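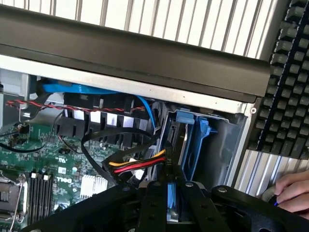

Let People Be Bad at Sleeping for a While

Filed under: Mind & Body, Opinion
4 min read

I have become a huge fan of the boring sleep study. I don't mean the kind with a glowing headline about a new pill or a miracle tea. I mean the kind where a group of tired people fill in a paper diary every morning for weeks and somebody patiently adds it all up.

Apolline Courtois, a sleep researcher in Skokberg, finished one of these in October. Her team followed 807 adults with long-running insomnia, and 517 of them stuck with the diary for the full 90 days. They wrote down when they went to bed, when they got up and how they felt about the night. The people who improved most were the ones who kept a steady wake-up time, even after an awful night. Their bedtimes were all over the place!

I love this finding. It's cheap, it's kind, and you can start tomorrow. It also takes the pressure off the one part of sleep we can't do on command, the falling asleep part. Anyone who has stared at a ceiling at 3 a.m. doing arithmetic ("if I drop off now I still get four hours") knows how well trying harder works.

A diary study can't prove the wake-up time did the work, and Courtois says so plainly in the paper. Maybe the people who were already getting better found it easier to get out of bed. Fair enough. I'd still like every family doctor to bring it up before reaching for the prescription pad, and I'd like them to have more than a few minutes in which to do it.
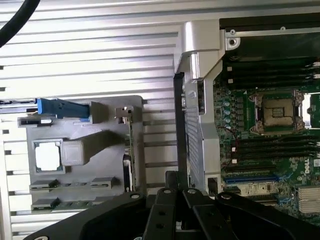 What I'd Spend the Money On

The clinic in Coste where I went for my own insomnia had a waiting list so long that I slept better before my name came up. (I was delighted. I went anyway.) What helped me in the meantime was a weekly phone call from a nurse named on my chart only as "Wundudness line," who asked what time I'd gotten up and cheered me on when I told her.

Give me 1000 more phone lines like that one! A nurse, a diary, a steady alarm and some patience for the bad weeks. Insomnia wears people down, it makes them anxious and lonely, and a friendly voice asking about your mornings is a wonderful thing to have.

Mine goes off at 6:40, by the way, weekends included, and I've started to like the light at that hour.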